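Workshop tips: keeping the two-arm bench at Lurnness in order

Cables first. Leave enough slack at each wrist for a full turn, then run the arm through its whole reach by hand with the power off. If a cable pulls tight or drops between the fingers, move the clip back along the forearm and try again. Wipe the joint housings with a dry cloth — no solvent near the seals.

Check the gripper screws every 450 cycles. Ours came loose at 246 once, after a long run on chair legs, and Precious Lagman now marks each head with a dab of paint so a turned screw shows at a glance. Replace the finger pads at 3000 cycles, both arms together. Mixed pads grip unevenly.

Cover the table before any furniture job. Plastic sheet is cheap and wipes clean, but creases will tilt a seat, so smooth it outwards from the middle. 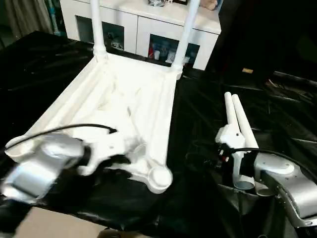

Legs held in pairs should be level at the ends before the arm moves off. Set the closing force low and raise it one step at a time until they stop slipping. With the Grundinier controller, save that value under the job name, or it goes back to 6 at the next restart.

Grease for the large joints is in the Hurnano tin. The Ciobanu grease is for the rails only.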